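About Us

Stullier Wildlife Survey
Field data on forest mammals and birds

Who we are

Stullier is a small survey company that records where animals live, how many there are, and how their use of a site changes over time. We work for land trusts, forestry owners, water districts and university groups. Our staff are field biologists and data analysts. Most of our sites are closed-canopy forest, and most of our target species are nocturnal or hard to see: flying squirrels, owls, bats, martens and other small carnivores.

The company was started by Hernán Ospina and Ngaio Pearce, who had worked together on a den-tree study and kept getting requests to repeat the method elsewhere. The first contract covered 220 hectares of second-growth fir. We still survey that block every November, using the original point grid, and it is our longest unbroken record.

What we do

Occupancy surveys. Acoustic recorders and trail cameras are placed on a fixed grid and left out for a set number of nights. Detections are sorted by species and run through an occupancy model that accounts for missed detections. The client receives the estimates, the confidence intervals and the raw detection table.

Density surveys. Where animals can be told apart by coat pattern or tag, we use spatial capture-recapture. Where they cannot, we use distance sampling along walked lines. A single season rarely supports a trend estimate, and our proposals say so.

Den and nest monitoring. Known cavities are checked by pole camera from the ground. We do not climb active den trees during the breeding season.

Diet work. Scat and pellet samples are sorted by hand and identified to the lowest level the remains allow. Samples that need genetic work go to an outside lab, and its charges are passed on at cost.

Fludurura

Fludurura is our detection database. It holds every verified record since the company began, with station location, recorder settings, reviewer initials and a confidence code from 1 to 3. Code 1 means two reviewers agreed without discussion. Code 2 means they agreed after a second look. Code 3 records are kept but left out of all models. Clients can export their own records at any time as plain text tables. Exact den locations are masked to a 300-meter cell in anything released to the public.

Our people

Hernán Ospina, director. Survey design, carnivore work, permits.

Ngaio Pearce, field lead. Owls, arboreal mammals, crew safety and training.

Asmaa Abou Zeid, analyst. Occupancy and capture-recapture models, reporting.

Doaa Chraibi, acoustics. Call libraries, bat identification, review of automated detections.

Jawad Bugti, equipment and data. Recorder calibration, station records, upkeep of Fludurura.

Seasonal crew are hired each spring and are paid for training days and travel time.

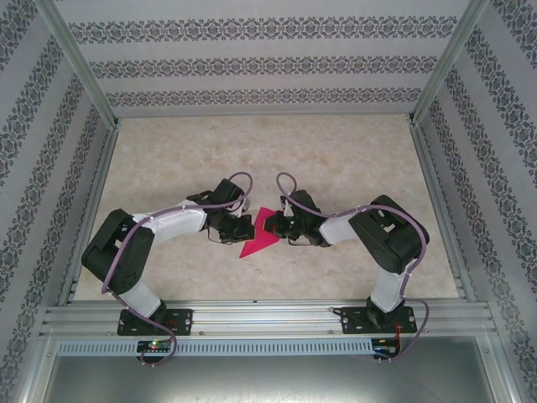
Where we work

Our office and equipment store are on Soliman Road. The largest current project is the Brerkumness corridor study, which has 448 stations on both sides of a river valley and asks whether martens cross between the two forest blocks or form separate groups. Stations are visited on a rotating schedule, and the same crew member does not service the same line twice in a row. Interim results are sent to the landowners after each season.

Permits and animal handling

Most of our methods involve no contact with animals. Live trapping is done only when the study question requires it, under permit, with traps checked at dawn and closed in heavy rain or frost. Permit numbers are listed in the front matter of each report. Bait type, trap nights and any injuries or deaths are given in the methods section.

Working with us

Send a map of the site, the target species and the date by which results are needed. We reply with a proposed design and a detection estimate before quoting a price.

Page last revised 13 Aug 2023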